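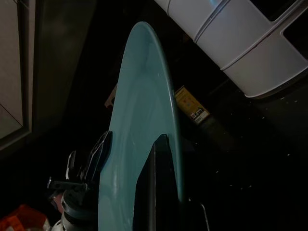 Serving dish

A serving dish is a shallow or moderately deep vessel used to bring food to the table, where diners help themselves or are served from it. The term covers platters, oval dishes, open vegetable dishes, covered dishes and large bowls. It is usually kept apart from cookware, in which food is prepared, and from plates, from which it is eaten, though many pieces are used for more than one of these purposes.

Serving dishes are made in glazed earthenware, stoneware, porcelain, glass, enameled steel, stainless steel, wood, melamine and other plastics. Sizes vary widely. A small side dish may hold enough olives or pickles for two people, and the largest platters are made to carry a whole fish or a roasted bird.

Terminology

In American household use, "platter" normally means a flat or nearly flat piece, and "serving dish" or "serving bowl" means one with walls high enough to hold sauce or loose food. The dividing line is not fixed. Store catalogs often list the same piece under both headings. "Vegetable dish" is an older term, still found in printed pattern lists, for an open oval or round vessel of medium depth. A "baker" is a similar form meant to go from the oven to the table.

The word "dish" on its own can refer to the vessel or to the food in it, and recipes use both senses freely.

Shape

Most serving dishes are round, oval or rectangular. The oval is common because it suits long cuts of meat and fish and takes up less width on a crowded table than a round dish of the same capacity. Some long dishes narrow toward the ends. These are called boat dishes or leaf dishes, depending on how sharply they taper.

The interior, or well, may be flat with a distinct wall or may curve continuously from the center to the rim. A curved well is easier to empty with a spoon and easier to wash. A flat well holds sliced food in place better and gives more usable area for the same overall size.

Rims take several forms:

Flat rim. A wide horizontal border, as on a dinner plate. It keeps fingers clear of the food and is often the part that carries decoration.

Coupe. The wall simply ends, with no separate border. Coupe dishes nest closely and save cabinet space.

Rolled rim. The edge is turned outward or thickened into a rounded bead. It is less likely to chip than a thin edge and gives a better grip.

Lugged or handled rim. The border is extended at two opposite sides to form tabs or loops.

The underside usually has a foot ring or a slightly recessed base. On glazed ceramics the foot is commonly left bare, so that the piece does not fuse to the kiln shelf during firing. A rough foot can scratch a table or the dish stacked beneath it, and makers often grind it smooth.

Color and finish

White and off-white have long been the usual choices for formal tableware. Colored serving dishes became more common in homes as mixed table settings gained favor over full matching sets. Blues and greens, including teal, turquoise and the grayish green known as celadon, are among the standard colors in many casual lines. Copper compounds are a traditional source of green and turquoise in ceramic glazes. Cobalt gives blue, and commercial stains are used where a consistent shade is needed from one batch to the next.

A glossy finish resists staining and rinses clean easily. It also shows reflections, which can make the well of a curved dish look lighter in some places than in others. On many ceramic pieces the glaze thins over raised edges and pools in low areas, and the rim may come out a different shade from the interior. Matte finishes hide fingerprints and small scratches but may pick up gray lines from metal utensils. These lines are deposits of metal on the surface and can usually be removed with a mild powdered cleanser.

Plastic and melamine dishes are colored throughout or in the surface layer. They are lighter than ceramic, and they are widely used outdoors, in cafeterias and in homes with small children. Most melamine is not suitable for the microwave or the oven.

Capacity and sizing

Makers give the size of a flat dish by its length or diameter and the size of a deeper one by its volume. Volumes are stated to the brim or to a fill line, and the two figures can differ considerably for a shallow piece. A dish marked 1000 milliliters to the brim will hold noticeably less when it has to be carried.

The Pimetti catalog, for instance, lists its open dishes in three depths under the names low, table and deep, with brim volumes printed on the base. Husden gives length and width only. Waldemar Marciniak's handbook for tableware buyers advises measuring the well as well as the full outline, as a wide rim can take up much of the stated length.

Use at the table

Serving dishes are used in several styles of meal. In family-style service, dishes are placed in the center or passed from hand to hand. Passed dishes are best kept light and fitted with a rim or handles that can be held firmly. In buffet service the dishes stay in one place, and weight matters less than stability and heat retention.

In Vietnamese homes a meal is commonly set out as several shared dishes with a bowl of rice for each person. A long or oval dish is often used for a whole fish, and a deeper bowl for soup. The potter Loan Tạ, whose work for the Quách studio includes boat dishes in blue-green glazes, has described making the well deep enough to hold a dipping sauce poured over the fish and low enough at the sides for chopsticks to reach in at an angle.

A dish may be warmed before hot food is placed in it. Ceramic pieces are usually warmed in a low oven or filled with hot tap water for a few minutes and dried. Cold dishes for salad or fruit can be chilled in the refrigerator.

Care

Washing instructions depend on the material. Most modern stoneware and porcelain can go in a dishwasher. Gilded, hand-painted and crazed pieces should be washed by hand. Wood should be washed quickly, dried at once and never soaked.

Large dishes are awkward in a dishwasher rack. They are normally placed at the side or back of the lower rack, facing the spray and clear of the rotating arm. In a countertop drainer a long dish will stand on end if the slots are deep enough. Otherwise it is leaned against a heavier item or dried flat on a towel.

Sudden changes in temperature can crack ceramic and glass. A dish taken from the refrigerator should be allowed to reach room temperature before it goes into an oven, and a hot one should be set down on a dry cloth or trivet.

Storage

Serving dishes are often stored stacked, with the largest at the bottom. Felt or paper between the pieces protects the glaze from the foot ring above. Upright storage in a divided drawer or rack takes less height and allows one dish to be removed without lifting the others. Pieces with tall handles or lids are generally kept singly.

Collecting

Older serving dishes are collected by maker, pattern or color. They tend to survive in smaller numbers than plates, as a household set usually included only one or two. The Skavitport tableware collection, cataloged by Nhung Sầm and Tín Lục, contains 239 open serving dishes, most of them oval.

See also

Casserole
Gravy boat
Platter
Tureen

This site uses cookies to remember your reading preferences. By continuing to browse you agree to their use. Accept Manage settings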